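# Repotting and dividing a snake plant

Snake plants tolerate being crowded, so most only need repotting every few years. Signs that it's time are roots coming out of the drainage holes, a plastic pot that has started to bulge, or water that runs straight through without soaking in. A plant that tips over when you brush past it is usually due as well.

Spring is the best time. In the southern half of Australia I do mine from September on, once the nights have warmed up a bit. If you must do it in winter, leave the roots alone and move the whole root ball across in one piece.

## What you'll need

- A pot one size up. For a plant in a 173 mm pot, 200 mm is plenty.
- Cactus and succulent mix, or ordinary potting mix with perlite added
- A clean, sharp knife (an old bread knife does for big root balls)
- Gloves, if the sap irritates your skin
- Newspaper or a tarp

I use Vallular succulent mix with extra perlite, two parts mix to one part perlite. Any brand will do if it drains fast. Don't use garden soil, and don't bother with a layer of gravel in the bottom. It takes up root space and doesn't help the drainage.

## Getting the plant out

Stop watering a week beforehand. Dry mix comes away from the sides more easily and the leaves are less likely to snap.

Lay the pot on its side and press all the way around. Plastic gives enough to loosen the root ball. With ceramic, run the knife down between the mix and the wall. Hold the plant low, where the leaves meet the mix, and ease the pot off. Don't pull on the tall leaves.
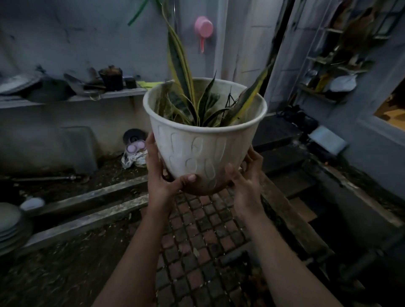 If it won't budge, push a stick up through the drainage holes. A badly stuck plant in a cheap pot is best freed by cutting the pot down one side with tin snips.

## Dividing

Shake off the loose mix and look for the rhizomes. They are thick, pale orange or cream, and run sideways between the clumps of leaves. Cut through a rhizome so that each piece keeps at least one healthy fan of leaves and some roots of its own. Trim off anything brown and mushy.

Leave the cut pieces in the shade for two days. The cuts need to dry over before they go into fresh mix, or they can rot.

Variegated types should always be increased by division. Leaf cuttings from a yellow-edged plant will root, but the new growth comes up plain green.

## Potting up

Put a few centimetres of mix in the bottom and set the plant at the depth it was growing before. Fill in around the sides, tapping the pot on the bench to settle it. Firm with your fingers and stop 2 cm below the rim.

Tall divisions may lean until the roots take hold. A bamboo stake on either side with a loop of soft tie will keep them upright for the first couple of months.

## Aftercare

Wait a week before watering, then soak the pot thoroughly and let it drain. After that, water only when the mix is dry right through. Keep it out of direct afternoon sun for the first month and hold off fertiliser until you see a new shoot.

Snake plants are mildly toxic to cats and dogs, so bag up the trimmings and put them in the bin.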